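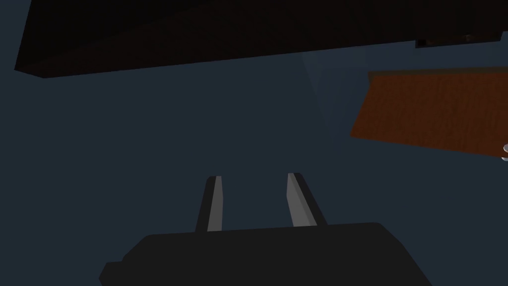
Ticket 1715
Product: Rimo stencil cutter, wide model
Raised by: Janevski Memorials, Briltencombe yard
Handled by: Ovberg service desk
Priority: normal, changed to high, changed back to normal
Status: closed

Print this page | E-mail this ticket

Fault as reported

Lettering on long stencils comes out longer than the drawing. We cut rubber stencil on the Rimo for sandblasting headstones and tablets. On an ordinary headstone everything fits. On a long tablet the last words in each line end up too far to the right, and the right-hand margin is smaller than the left.

The job we noticed it on is a slate tablet 2000 mm long, to go on a churchyard wall. It has a title line and two lines of names. We laid the stencil on the stone and lined up the left edge with our pencil marks. At the right-hand end the border was 9 mm past where it should be. Nothing has been blasted. The stone is on the bench with the stencil peeled off again.

The drawing is correct. We measured it on screen and on a paper print. The family and the parish have both signed off the proof, so we can't simply shrink the text to fit.

We have cut it twice. The second one was 7 mm over.

First reply from Ovberg

Thank you for measuring both. Before changing any settings please send us the following.

- The length of the border on each stencil, measured while it is still on its backing paper. Rubber stretches once it has been lifted.
- The height of the border at the left end, the middle and the right end.
- Which make of stencil rubber you are using and whether it is a new roll.
- The length correction shown on the machine, under Setup, Feed.

Please also cut the test square from the machine's own menu, without the computer attached. If the square is right we can leave the blade and the carriage out of it for now.

Reply from Janevski

Both stencils had been peeled, so we can't give you those on the backing. We cut a third, border only with no letters, to save time. On the backing it measures 2007 mm.

Height is correct at the left, the middle and the right.

Rubber is the same make and thickness as always. It is a new roll, started in February. The old roll finished on a run of small headstones and there was nothing long cut from it near the end, so we can't say when this began.

Length correction reads 100.00.

Test square is right to the eye and with a steel rule. It is only a small square, so an error of this size would not show on it in any case. If the whole thing is out by the same proportion you would need callipers to see it.

Second reply from Ovberg

Agreed on the square. It does tell us the blade holder isn't loose, as the corners would not meet.

The height is set by the carriage moving across and the length is set by the rollers feeding the rubber through. With height correct and length over, the fault is in the feed. It can be any of these:

1. Pinch rollers worn, or set too hard or too soft for the material.
2. Drag on the roll behind the machine.
3. Grit or old glue on the drive shaft, which makes it larger across than it should be.
4. The length correction.

Please leave the correction alone until the others have been looked at. If it is changed first it will hide the cause, and the error will come back in the other direction when the cause goes away.

Start with the drive shaft. Switch the machine off at the wall, lift the pinch rollers, and turn the shaft by hand while holding a dry stiff brush against it. Then wipe it with a cloth very slightly dampened with white spirit. Do not use a wire brush. Let it dry before loading any material.

Reply from Janevski

Shaft cleaned. A lot came off it. There was grey dust packed into the knurling for a hand's width at the left end and rather less at the right. It will be stone dust. The saw is in the next bay and the door between gets left open.

Cut the border again. 2003 mm on the backing.

That is a good deal better but still not usable. The tablet has a cut margin line and the mason will see 3 mm straight away. So will anyone else who stands in front of it.

Third reply from Ovberg

That is a useful result. Packed dust makes the shaft thicker, so each turn pulls through more rubber than the machine has allowed for. It also explains why your first two cuts were different from each other, as the packing would not have been even.

Next the pinch rollers. Please check that:

- all the rollers sit over a knurled part of the shaft and none is half on and half off
- the pressure lever is at the same setting on every roller
- no roller has a flat spot (turn each with a finger)
- the surface is not shiny.

Reply from Janevski

Rollers are over the knurling. Pressure lever was on the heavy setting on the two outside ones and on medium in the middle. We don't know who set it or when. All now on medium, as the manual has for rubber.

No flat spots. The left one is shiny in a band. The others are dull.

Border cut again: 2003 mm. No change that we can measure.

Priority raised to high

Note from Janevski: the parish has asked for the tablet to be fixed in time for a service on Sunday. We need to blast it, paint the letters and let them dry before it travels. If this can't be sorted by tomorrow dinner time we will cut the stencil in separate pieces and join them by hand. We have done that before and it works, but the join has to fall between words and it takes one of us off other work for the afternoon.

Fourth reply from Ovberg

Understood. Two things to try this evening.

First, the roll. Please unroll more than the full length of the job by hand before cutting and let it hang in a loose loop behind the machine, clear of the floor. Do not let the machine pull it from the roll.

Second, tell us where the roll is kept and how long it has been in the workshop.

Joining in pieces is a sound way to get the job out if you run short of time. Cut the pieces with a short overlap, and leave the backing on one side until the other side is rolled down.

Reply from Janevski, sent 7.40 in the evening

Roll is kept in the lean-to with the sand because the rack inside is full. It comes in when a job needs it and goes straight on the machine. The lean-to is not heated.

Cut with a loose loop: 2003 mm again when it came off the machine. We left it flat on the bench while we had our tea and measured it again to be sure of what we were writing down. 2005 mm. We measured it twice with the same rule.

So it grew on the bench. Is that possible?

Fifth reply from Ovberg

Yes. Rubber and its backing paper both move with the air around them. Paper takes up damp or gives it off, and rubber gets longer as it warms. On a headstone the change is too small to matter. Over 2 metres it can be seen with a rule.

Please bring the roll inside tonight and stand it on end near the machine, away from the heater. In the morning unroll enough for the job, leave it flat for an hour, then load it with a loose loop and cut the border.

If that measures the same off the machine and again after half an hour, whatever is left over is a steady error and we can take it out with the length correction.

Reply from Janevski, next morning

Done as asked. Off the machine 2002 mm. After half an hour 2002 mm. Cut a second one to check and that is 2002 mm as well, both times.

Sixth reply from Ovberg

Good. All readings agree, so the correction can be set now.

Go to Setup, Feed, Length. The figure is a percentage. Your border should be 2000 and is cutting at 2002, so change 100.00 to 99.90. Press and hold the enter key until the display blinks. If you only tap it, the figure is used until the machine is switched off and is then lost.

Switch off, wait, switch on, and look at the figure again before you cut.

Reply from Janevski

Figure held at 99.90 after switching off. Border cut at 2000 mm, no difference we can see against the rule. Went on and cut the full stencil with the letters. It is on the stone and both margins match the pencil marks.

Please leave the ticket open until the stone is blasted, in case.

Priority returned to normal.

Reply from Janevski

Blasted and painted. Letters are sharp and the spacing is as the proof. The tablet has gone out on the van and is being fixed today. You can close this.

One question. Do we need to change the correction for headstones? We have a few waiting.

Closing reply from Ovberg

No, leave it at 99.90 for all work on this rubber. On a headstone the change is well under a millimetre. If you move to another make or thickness, cut a long border first and set it again.

We are sending one replacement pinch roller for the shiny one. It was not the cause of this fault but it will begin to slip before long. It pushes off its pin and needs no tools.

Summary for the machine record

Fault: stencils over length on long work, height correct.
Found: stone dust packed on drive shaft. Pinch pressure uneven. Roll stored cold and cut without resting. Small steady feed error left after these were put right.
Done: shaft brushed and wiped. Pressure set to medium throughout. Roll moved indoors. Length correction set to 99.90.
To do at the yard: brush the shaft weekly, keep the door to the saw bay shut while cutting, fit the new roller when it arrives.
Parts: pinch roller, one, no charge.

Note added after closing: roller received and fitted. Border checked with the new roller, still 2000 mm. Correction not altered.

Print this page | E-mail this ticket
2 comments | 3 shares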